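Rorenley Community Help > Home and Kitchen > Cleaning

Do I really need rinse aid, hard water tablets and the rest of it if I wash by hand?

Posted by kettle_and_crumb, 19/11/2019

We moved to Rorenley in October from a place with soft water, and everything I wash now dries with a chalky film on it. Glasses are the worst. Plates get a dull look and a gritty ring where the last drops sat. We have no dishwasher and no room for one.

I asked at the hardware store on Kurngate and was sold a bottle of stuff to add to the rinse water, a tub of tablets "for mineral-heavy areas" and a magnet that clamps onto the pipe under the sink. I have used all three for two weeks. The bottle might do something. The tablets make the water smell like a swimming pool. The magnet, as far as I can tell, is a magnet.

The water company's leaflet says Rorenley is "moderately hard," which tells me nothing. A test strip from the same store came out somewhere between two colors, so that tells me nothing either.

I'd like to know what is worth paying for and what is a racket. I don't want a softener the size of a trash can, we rent. Please don't tell me to buy a dishwasher.

Posted by Akport_Annex

Return the magnet. I had one for a year in Akport, where the water is harder than yours, and I took it off for a month without telling anyone in the house. Same film, same kettle, same complaints. The box talked about "aligning" the minerals. If you still have the receipt, go back and be firm about it.

The tablets I would stop using today if they smell that strong. Read the back. Some tablets sold for hard water are meant for washing machines and have no business near something you eat from. If the label doesn't say plainly that it is safe for dishes washed by hand, assume it isn't.

What causes the film is water sitting on the plate and drying there. The minerals stay behind when the water goes. So you can change the water, which is expensive, or you can leave less of it on the plate, which costs nothing. Most of what gets sold to you is a way around doing the second one.

What I do, in order:

1. Wash in hot water with less soap than you think. In hard water soap makes a scum of its own, and people respond to the scum by adding more soap. Dish liquid is better than old-fashioned soap in this respect but too much of it still leaves a smear.

2. Rinse under running water, as hot as your hands will take. A basin of rinse water is fine for the first few things and after that you are rinsing in thin dishwater. Hot plates also shed water faster.

3. Stand everything up to drain, and leave gaps. This matters more than anything in a bottle. Two plates touching hold a line of water between them, and that line is your gritty ring.

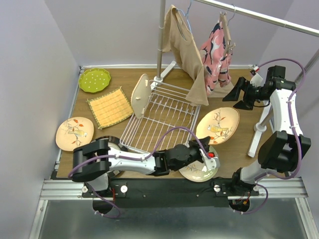
I used to lay a folded towel on the counter and put glasses upside down on it, and I was convinced for months that the towel was helping. It traps damp air inside the glass. A rack is better, or the towel with a chopstick under one side of each rim, if you don't mind your kitchen looking like a science fair.

4. Dry the glasses by hand. Only the glasses, and anything dark. Use a flat cotton cloth that has never met fabric softener. Softener leaves a coating on the cloth, the cloth leaves it on the glass, and then you buy more rinse aid. Plates can look after themselves if step 3 was done.

5. For the film you already have, plain white vinegar. One part vinegar to two parts warm water, leave for a few minutes, wipe, rinse well. Keep it away from marble counters and from anything with a metallic trim. If the cloudiness is still there afterward, the glass may be etched, and no product fixes that, whatever the bottle says.

6. Line up the plates by size, big ones at one end. I resisted this for years as fussiness. Small plates behind big ones get dripped on, and the deep ones at the back never get any air.
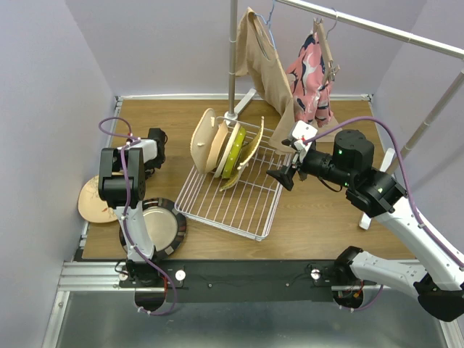 7. Wash the rack itself. It picks up scale like everything else, worst at the feet and in the tray. Vinegar again, then an old toothbrush. If the coating has chipped and there's rust coming through, replace it, because rust marks on a plate are harder to shift than scale.

The bottle that "might do something" probably does. Rinse aid makes water run off in a sheet. But the kind made for dishwashers is made for dishwashers, where the machine doses it, and I am not keen on anyone guessing a dose into a sink. A small splash of vinegar in the last rinse gets you most of the way for pennies.

On the test strip: they are fine for telling very soft from very hard. In the middle you are comparing two shades of greenish brown under a kitchen light. Your water company should give you an actual figure if you call and ask for the hardness in parts per million. Mine in Akport was 400, which explained a lot. A friend across the county line had 136 and still bought every gadget going.

Posted by limescale_larry

just get a filter jug and use that for the last rinse. works for me. Luo brand cartridges are the cheap ones

Posted by kettle_and_crumb

Thanks both. The magnet is going back tomorrow. I checked the tablets and it says "laundry use" in very small print on the underside of the tub, so those are gone too.

Larry, how long does a cartridge last you if you rinse with it? The one I looked at was $20 and I can't see it surviving a week of dishes for a family.

Posted by limescale_larry

depends. i only do the wine glasses tbh

Posted by Akport_Annex

I'd want to see the math on that before I bought one. Jug filters are sold on taste, and how much hardness they take out drops off well before the cartridge is officially finished. For a couple of wine glasses on a Saturday, fine. For a sinkful you'll be standing there waiting for the jug to fill while everything else dries with spots on it.

One more thing about the kettle, as you will get to that next — don't buy the little wire ball that sits in the bottom. It does catch some scale, but so does the kettle, and then you have two things to clean. Half a kettle of water with a good pour of vinegar, bring it to a boil with the window open, leave it an hour, tip it out, then boil and dump fresh water until you can't smell it.

Posted by kettle_and_crumb

The wire ball was next to the magnets. I did pick it up. Called the water company this morning and they are going to "look into" the figure and call back, so I will post it if they ever do.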